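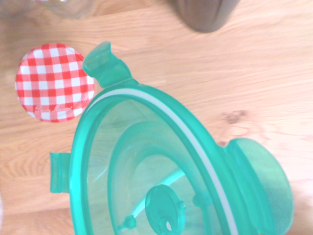

Teal container lid with pale sealing ring, next to a checkered jar lid.

Reter Replacement Sealing Rings for Food Container Lids
Sold by Wullgate Kitchen Spares

Most sealing rings sold as "universal" fit a few lids well and a lot of lids badly. We stocked two universal lines before this one and dropped both. The Reter ring comes in sizes, you have to measure before you order, and it costs a bit more. We think that's a fair trade, but read the whole page before you decide you need one at all.

Do you need a new ring?

Maybe not. A good share of the leaky lids people write to us about have a ring that is dirty or has been put back twisted. Pull the old ring out with the handle of a teaspoon (never a knife), wash it and the groove in warm soapy water, dry both, and press it back in flat side down. Fill the container a third of the way with water, close it and turn it over above the sink. If it holds, keep your money.

If the ring has gone stiff, has a nick in it, or has stretched so that it bunches up when you push it home, cleaning won't help. The same goes for black spots that stay after a scrub. If the lid itself is cracked or warped, no ring will save it, ours included.

What it's made of

Plain silicone, off-white, no coating and no scent. The maker calls it "premium food grade." Food grade is the part that matters. We have never found out what "premium" adds and we've asked.

Sizes

Rings are sold by the length of the inside of the groove, measured all the way around. Lay a piece of string in the groove, mark where it meets itself, and measure the string. Do it twice. The outside edge of the lid will give you the wrong answer, and so will the number of cups or quarts printed on the container.

Small: 200 mm
Large: 596 mm
Thickness, both sizes: 3 mm

A ring can be a little short and still seat properly with a light stretch. A ring that is too long will buckle, and trimming it leaves a gap that leaks. If your string falls well between the two sizes, we don't have a ring for you. Rings work in round, oval and rounded rectangular grooves. Sharp square corners are hit or miss, mostly miss.

What the maker claims, and what we'd say

"Keeps food fresh up to three times longer." Longer than what? The box doesn't say. A lid that closes tight keeps crackers crisp and soup off your car seat. We'd leave it there.

"Dishwasher safe." Yes, top rack, out of the lid. We ran one Large ring through 40 washes on a normal cycle. It came out slightly duller and still held water upside down. We didn't test the heavy cycle.

"Odor resistant." No. Silicone picks up onion, curry and fish. Leaving it in baking soda and water overnight helps some.

"Fits all leading brands." We had this line taken off our listing. It fits grooves that match its size.

Not for

Pressure cookers or pressure canning. Screw-top jar lids, which use a different kind of seal and should get new ones made for the jar. Anything going in the oven with the lid on.

How it compares

We also carry the Plunar ring, which is thinner and cheaper. It does fine in dry storage and we'd buy it for flour or rice. For liquids we'd pay for the Reter. The Kravchuk ring is softer and seats more easily if your hands are sore, but it tears if you yank it, and we've had more of those come back.

Customer comments

"Measured wrong the first time, which the page did warn me about. The second one fit. Lunch box no longer drips." Vaida Kļaviņa

"It is a rubber ring. It works. I still think the price is high for what you get." Čestmír Zelenak

Returns

Unused rings can come back within 44 days. If you've tried one dry in the groove and it doesn't fit, we count that as unused. Once it has been near food we can't take it back. Return postage is on you unless we sent the wrong size.

Sold singly or in pairs. The pair is the same two rings in one bag, with a small discount. Large is out of stock until April.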